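Color in Everyday Things
Week 7 notes: Purple
Vurkthorpe Evening College
Posted 2/20/23

Hi all. I talk fast when I like a topic and I like this one a lot, so these notes are longer than last week's. If you missed class, read the whole thing. If you were there, skip to the part on mixing, where I got tangled up at the board and owe you a cleaner version.

Where we left off

Last week was blue, and we ended on the difference between a dye and a pigment. Quick refresher. A dye dissolves and soaks into the stuff you're coloring. A pigment is a powder of tiny solid grains that stays a powder, and it needs something sticky (oil, egg, gum, plastic) to hold it in place. The same shade can come from either one. Your purple T-shirt is most likely dyed, and your purple bucket is most likely pigmented plastic, and they will fade in different ways and at different speeds. Keep that in your pocket, we need it twice tonight.

Purple from the sea

The old expensive purple came out of sea snails. You've probably heard this one, but the details are better than the short version. The snails live along the shores of the Mediterranean, and they carry a little gland with a nearly clear fluid in it. Let that fluid meet air and light and it goes through yellow, green and blue before it settles at purple. Each snail holds so little of it that dyers went through heaps of them, and the shell piles they left behind still turn up near old harbors. The smell was famous too. Dye works tended to be put at the edge of town, downwind if the town had any say in it.

The color didn't come out the same every time. Different kinds of snail gave different purples, some redder, some nearly blue, and how long the cloth sat in the vat changed things again. When an old text says "purple" it may mean something we'd call crimson or maroon. I bring this up every year and every year somebody asks which one is the real purple. I don't think there is one. The word was attached to the dye first, and the shade came along with it.

What gave the stuff its reputation, apart from the price, was that it held. Plenty of plant dyes look lovely in the first month and tired by the second summer. Snail purple stayed put through washing and sun, so a robe could be worn for years and handed down and still look like money. Rulers noticed, and rules followed about who could wear how much of it. In Rome a stripe on the edge of your clothes said a good deal about who you were, and at some points the full all-over version was off limits to nearly everyone.

Purple for the rest of us

Most people who wanted purple cheated, and I mean that fondly. The usual trick was to dye the cloth twice, once with a blue plant dye (woad or indigo) and once with a red one (madder, most often). Done well it's hard to tell from the costly version across a room. Done badly it goes blotchy, and you get blue elbows where the red has worn off first.

The other cheap route was lichen. Scrape it off rocks, soak it for weeks in something with ammonia in it – stale urine was what people had – and stir it now and then so it gets air. You end up with a rich violet-red that costs very little. The trouble is light. Lichen purple fades fast, and old pieces that look brown today may once have been quite loud. I passed around the three wool samples from my windowsill at home, the ones that have been up since January. The lichen one is the one that looks like weak tea. I was sad about it for a day and then rather pleased, as it makes the point for me!

Then chemistry. In the middle of the nineteenth century a young student in London was trying to make a medicine out of coal tar products, got a dark sludge instead, and found that the sludge gave a bright purple in alcohol. It took to silk beautifully. Within a few years mauve was everywhere, and a whole industry grew up behind it. A color that had been a marker of rank became something you could get in ribbon. Some people who cared about rank were quite put out, and started saying purple was vulgar.

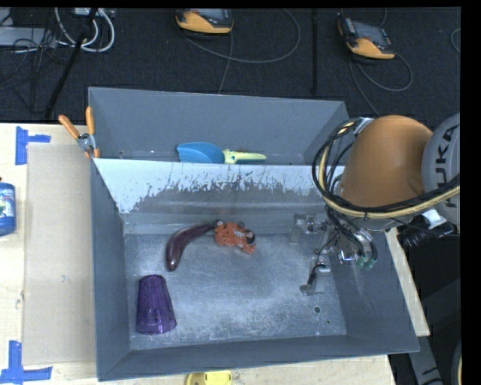
Why does red paint mixed with blue paint so often turn out brown or gray when you were hoping for purple?

It depends on which red and which blue you start with. Most reds sold as plain "red" lean toward orange, so there's a bit of yellow hiding in them, and many blues lean toward green, so there's yellow hiding in those as well. Yellow sits across from purple on the wheel and it dulls the mix. Pick a red that leans pink (the magenta end) and a blue that leans violet, and the purple comes up clean.

That was the question I made a mess of at the board, so let me add a bit more. Paint works by taking light away. White light hits it, the paint swallows some of the colors and sends the rest back to you. A purple paint swallows mostly the middle of the rainbow, the greens and yellows, and sends back the two ends. If your red also swallows blue light, which an orange-leaning red does, then there's hardly any blue left to come back once it's mixed in, and you're looking at something muddy. Adding white will tell you what you've really got. A dark mix can fool you, and a dab of white opens it up so you can see whether there's purple in there or only mud.

On a screen it's the other way around. Screens add light, so red plus blue gives you a magenta or purple straight away and there's no mud to fall into. This is why a purple you picked on your laptop can be such a letdown in the paint store. The strong glowing ones simply can't be made with the usual printing inks either, and the printer gives you the nearest it can manage, often a shade too blue. If you're ordering anything printed in purple, please ask for a proof on paper first. I learned this with 2,000 flyers for the Sultonside craft fair, all of them navy.

Violet and purple

We use the two words as if they meant the same thing, and in normal life that's fine. In this course I'd like you to keep them apart, at least in the written work. Violet is in the rainbow, out at the short-wavelength end. Purple isn't. There's no single wavelength of light that looks purple. You only see it when red light and blue or violet light reach your eye together, and your brain closes the gap by making a color out of the two ends. The color wheel bends the rainbow around into a circle and purple is the patch where the ends are joined.

A few of you looked unhappy about this. Purple is as real as any other color you see! It just takes at least two kinds of light to make it, same as pink, and brown has its own odd story that we'll get to near the end of term.

Purple in the kitchen

Red cabbage, blueberries, purple carrots and eggplant skin all get their color from the same family of compounds, the anthocyanins. They change with acid. Squeeze lemon on chopped red cabbage and it goes pink, sprinkle on baking soda and it goes blue and then a nasty green. That's why old recipes put vinegar or apple in with the cabbage. It keeps the color up. Eggplant skin mostly goes brown when you cook it because heat breaks the color down, and a quick fry in hot oil holds it better than a slow simmer does.

They don't make good cloth dyes, by the way. People try blueberries every single year. It's pretty for a week.

For next time

Read the Bedoya chapter on coal tar colors, but skip the section with the ring diagrams unless you enjoy that sort of thing. I won't be asking about it.

Bring two purple things from home, one that you think is dyed and one you think is pigmented, and be ready to say why. Small things, please, we have one table.

For the mixing sheet, use the Drusto student paints in the cupboard. There are two reds and two blues, so that's four possible purples. Paint each one straight from the mix and again with white added. Let them dry before you judge them, then write a line or two under each in your own words. I don't need fancy color names. "Sort of grape, a bit dirty" is perfectly good.

Leave the cabbage test for now. We'll do it in class when I've got enough jars, and the baking soda gets everywhere.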